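**MEDIA RELEASE – for use from May**

# Skokau puts two-arm packing cell to work on racket sport returns

Skokau has brought a two-arm robotic cell into daily use at its sporting goods returns and hire centre, where staff until now have sorted, checked and repacked every badminton set by hand. The cell, known on site as Faten, handles the reassembly stage: gathering rackets, shuttlecocks and covers that come back apart and preparing them to go out as a set.

The centre employs 84 people across receiving, inspection, packing and dispatch. No positions have been removed with the introduction of the cell. Packing staff have been offered retraining as cell operators, and the first group has completed its coursework and moved to the new roster.

Each arm carries a two-finger gripper and is controlled independently, with a shared task planner deciding which arm takes which item. The integration work was carried out by Subramaniam, an engineering contractor that also supplied the operator training.

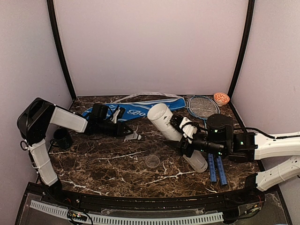

Mixed sets were chosen as the first application for a practical reason. A returned badminton set contains items that differ widely in size, stiffness and weight, and they rarely arrive in the same arrangement twice. One arm may be required to hold a shuttlecock tube at an angle across the table while the other lowers its gripper to a single shuttlecock, with the racket bag and handles lying close by. Fixed automation of the kind used on the carton line cannot accommodate this variation, and the task had remained entirely manual.

"The repacking benches were the hardest area to roster," said Amirul Osman, operations manager at Skokau. "The work is repetitive and it is fiddly. Operators told us early on that they wanted to keep the inspection decisions and hand over the reaching and gathering. The cell has been set up on that basis."

## Soft goods remain the limiting factor

Rigid items such as tubes and bowls present a stable shape to the gripper. Covers and straps do not. A fabric cover can fold, slide or trap a handle beneath it, and the planner must select a grasp point without knowing exactly how the material will move. Skokau has set conservative speed limits for these steps and will review them as operating data accumulates.

Views taken at the gripper are used by operators to check the position of fabric and handles at close range before a grasp is approved.
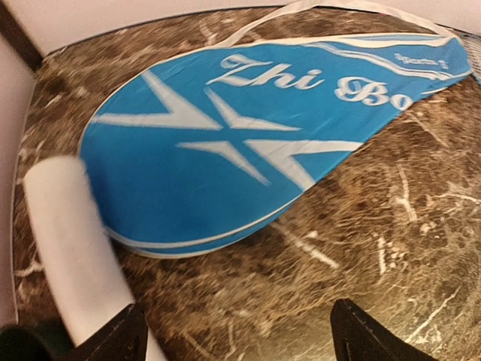 *Gripper-level view of a blue Zhi Bo racket cover, with a white handle extending from beneath it.*

Where the system's confidence in a grasp falls below a set threshold, the cell stops and requests a decision. The operator can approve the proposed grasp, choose a different one or take over the arms from the console. During commissioning, the cell completed up to 205 sets in a single shift. That figure includes sets in which an operator stepped in at least once.

## Changes to the working day

Under the previous arrangement, packing staff stood at a bench for most of a shift. Operators now divide their time between the console and the inspection area, rotating every two hours. String tension checks, grip condition and the final decision on whether an item is fit for hire remain with staff.

Skokau has also revised its job classifications. The cell operator role is graded above general packing, and the operators' training is recorded in Asum, the company's internal skills register, so that it counts towards later applications for maintenance and planning roles.

"The first weeks were slower than the benches, and we planned labour accordingly," Osman said. "What has changed most is the kind of question that comes up at shift handover. Operators are discussing grasp settings and strap behaviour, and they are writing the procedures themselves."

Manual benches have been retained beside the cell – both to cover maintenance periods and to process sets that fall outside its scope, including damaged frames and non-standard bags.

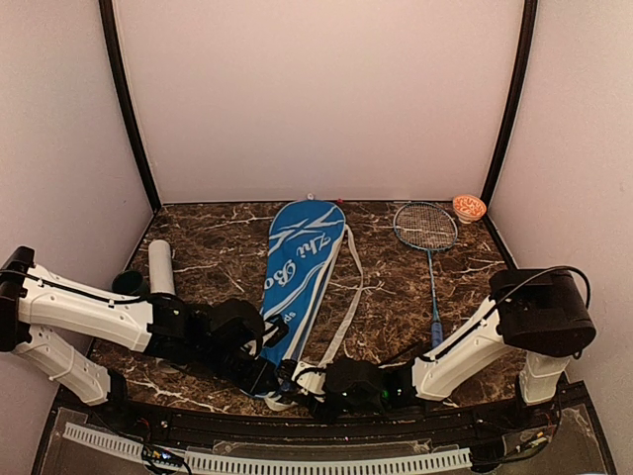
*The two arms at the lower end of a racket bag, with a badminton racket to the right and an upright white tube to the left.*

## Next stage

The next stage of work covers strap handling, which currently accounts for the largest share of operator requests. Subramaniam will supply revised gripper fingertips for evaluation, and operators will take part in the assessment before any change is adopted.

A decision on a second cell has not been made. Skokau will consult staff on rostering and floor layout before submitting a proposal.

**About Skokau**
Skokau operates sporting goods hire, returns processing and refurbishment services for clubs, schools and retailers.

**Media enquiries**
Communications office, Skokau. Interviews with Amirul Osman are available on request.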